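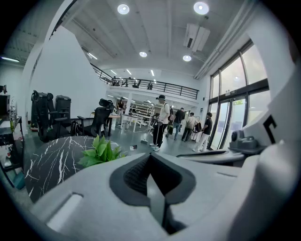 Ticket 291 was opened by the Hestley site on 20/08/2022 for loss of position tracking on the right-hand Gellow gripper during table work. The fault shows in the Stamo recorder as a sudden jump in the reported position of the tool, followed by a short period in which no position is reported and then a return to normal. Recording does not stop and no alarm is raised at the operator's end. The site reports the fault in the main hall, at the round black marble table, with other people at work on the open floor beyond it and bright daylight coming through the tall glass windows and doors. The site considers daylight the likely cause and has asked whether blinds are required.

Reported by: Soudabeh Nazari, Hestley
Assigned to: Lev Kobzar, Karpenko support desk
Product: Gellow hand-held gripper, paired set
Software: Stamo recorder, June release
Priority: Normal at opening, raised to High at entry 4
Status: Closed, with one item carried forward

Entry 1 - Site report (S. Nazari)

The task being recorded is a simple one. The operator stands at the table with one gripper in each hand and uses the tools on and around a potted plant. Of 131 recordings made with the current setup, a share that we regard as unacceptable contains at least one position jump on the right tool. The left tool is not affected to the same degree, although we have seen two short losses on it.

The following has already been tried at the site:

Recorder computer restarted.
Both grippers powered off and on again.
Head camera lens cleaned.
Right and left tools exchanged between hands.

After the exchange, the fault remained with the right hand and did not follow the tool. We took this to mean that the tool itself is sound. We would like confirmation of that before the set is used further.

The jumps are a concern for a second reason. Recordings from this setup are replayed on a robot arm in a separate test room. A jump that is not removed from the recording would be sent to the arm as a motion command.

Entry 2 - First response (L. Kobzar)

Thank you for the report. Please do not replay any recording from this setup on the arm until the ticket is closed. Recordings may continue to be made and reviewed on screen.

The result of the hand exchange is useful. A fault that stays with the hand points to the position of the tool in the room, to the cable on that side, or to the view from the head camera, and it makes a damaged marker cube unlikely. Daylight cannot be ruled out at this stage, but we would expect strong light from the windows to disturb both tools.

Please send the following:

The recorder log for three affected recordings and one clean recording.
The head camera view for the same recordings.
A note of how the cable on the right side is routed.
The exposure setting in use on the head camera, and whether it is fixed or automatic.
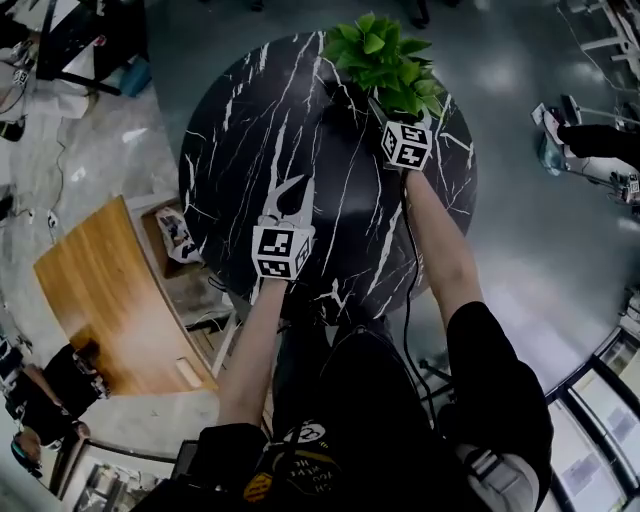
Please also state whether the operator is asked to keep the marker cubes in view throughout, or whether the instruction covers only the start and end of each recording. The setup sheet supplied in June is not clear on the point and different sites have read it differently.

Entry 3 - Site reply (S. Nazari)

Logs and views have been uploaded. Answers to the questions are as follows.

Exposure on the head camera is automatic. It was set to fixed when the system was installed. We have no record of who changed it or when.

The right cable runs down from the gripper across the tabletop and over the edge toward the floor. It is not clipped to the operator or to the table. The cable has some slack when the operator is standing close to the table, and less when the operator reaches to the far side.

Operators are told to keep the cubes in view at the start and end only. During the task they are free to move as they find natural.

We have also gone through the affected recordings by eye. In most of them the jump comes when the right gripper is low among the leaves, with its cube at the base of the plant. In a smaller group there are no leaves near the cube at all, and the jump comes while the arm is being extended.

Entry 4 - Analysis of logs (L. Kobzar)

The logs show two separate faults. They look alike in the Stamo display but they are recorded differently.

Fault A. The head camera continues to supply pictures, but the recorder cannot find enough of the cube to work out a position. After several failed attempts it accepts a poor match, which places the tool some distance from where it really is. The poor match is the jump. The gap follows when the recorder rejects the next few results. Fault A is present in the recordings where the cube is close to the leaves. The broad leaves hide part of the markers, and automatic exposure makes matters worse when bright reflections from the floor enter the view.

Fault B. The data from the right tool itself stops for 80 milliseconds or more and then resumes. During the break, the recorder holds the last jaw opening it received and marks it as valid. In one of the three affected logs, the jaw opening was held at "closed" while the operator was opening the jaws. Fault B is consistent with a poor contact at the cable connector when the cable is pulled.

Fault B is the reason for the change in priority. A held value marked as valid will pass the checks that are run before replay. An arm following it would keep its jaws shut when the recording called for release, or the reverse. The site has confirmed by telephone that no affected recording has been replayed since the instruction in entry 2. Two were replayed before it, with an empty arm and with the speed limit in force. The arm made an abrupt movement in one of these runs and the operator pressed the stop button. No contact was made with any person or object. Please file this under the site's own incident procedure, if that has not been done, and send us the reference.

Entry 5 - Instructions to site (L. Kobzar)

1. Set the head camera to fixed exposure. Use the value on the installation sheet as a starting point and adjust it at the table, with both cubes raised over the dark surface.

2. Replace the right cable with the spare in the case. Keep the old cable and label it. Do not discard it.

3. Route the new cable along the forearm and fasten it with the two soft straps, leaving a loop at the wrist. The cable must not rest on the table edge.

4. In Stamo, open the tool settings and change "Hold last value" to "Mark as missing" for both tools.

5. Make a test recording of 600 frames with the operator reaching to the far side of the table and back several times, away from the plant. Then make a second of the same length with the right gripper at the plant.

Please carry out the steps in the order given and save a log after each of the two tests. Blinds are not required at present.

Entry 6 - Site test results (S. Nazari)

Steps 1 to 4 are complete. The first test recording shows no break in data from either tool. We repeated it with the old cable refitted and the breaks came back on the second reach. The new cable was put back afterward. There is a slight bend at the old connector, close to the housing, and the latch does not click as it should.

The second test recording still shows gaps when the cube is among the leaves. There are no jumps. With fixed exposure, the recorder appears to give up on the cube cleanly and does not accept a wrong position.

One operator has commented that the straps are uncomfortable against a bare forearm. We have permitted a thin sleeve under the straps and ask whether there is any objection.

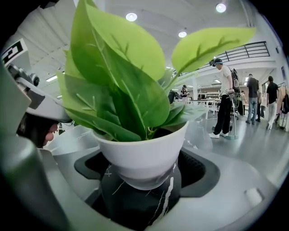

Attachment 3. Gripper camera view at the plant pot, with the marker on the head-mounted rig at upper left.

Entry 7 - Support response (L. Kobzar)

There is no objection to a sleeve, provided it does not cover any face of the cube when the wrist is bent.

The remaining gaps are to be expected with the cube partly hidden. They are marked as missing and will be caught by the pre-replay check. The following working practice is advised:

The operator should approach the pot from the side with the fewest leaves, keeping the cube turned toward the head camera where this can be done without an awkward wrist position.

The pot may be turned between recordings. Leaves should not be trimmed, as this would make new recordings differ from the earlier ones.

Any recording with a gap during grasp or release is to be set aside. A gap during free movement may be filled by the recorder if both ends agree.

Existing recordings should be processed again with the "Mark as missing" setting. The raw data have been kept, so the breaks can be found after the fact. Position jumps of the kind described under Fault A will need to be removed by hand, and the Karpenko desk can supply the script used for this at other sites.

Entry 8 - Site confirmation (S. Nazari)

All 131 recordings have been processed again. Those with breaks in the tool data have been moved to a locked folder and cannot be selected for replay. The incident form for the abrupt arm movement has been filed and the reference sent to the support desk by e-mail. The old cable has been packed for return.

The site requests that the hold on replay be lifted for recordings that pass the new check.

Entry 9 - Closure (L. Kobzar)

The hold is lifted for recordings that pass the check, with these conditions: the first replay of each recording is to be made at reduced speed, with the test room clear - and with one person at the stop button who has no other duty during the run.

Cause recorded as damaged cable connector (Fault B) and automatic exposure with partly hidden markers (Fault A). Daylight not established as a cause.

Carried forward: Stamo is shipped with "Hold last value" as the default. A change request has been made to ship it with "Mark as missing" and to show breaks in tool data on the operator's display. The setup sheet will be corrected at the same time to state when the cubes must be in view. Sites using the June release should change the setting themselves in the meantime.

Ticket closed by agreement with the reporting site. To reopen, reply to the closing message and quote the ticket number.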